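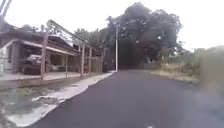 The new asphalt on our road is finally down. I walked it this morning from the Awwad turnoff to the far end, and it's smooth the whole way. No lane lines so far. The old surface had been patched since August and rattled every cup in the car.

The grass on the bank still needs cutting – I've called Arninus twice. 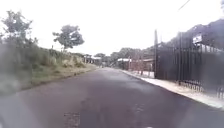 Will the road get painted lines?

The county office told me they come later, after the shoulders are finished.

This site uses cookies. By continuing to browse you accept our cookie policy. OK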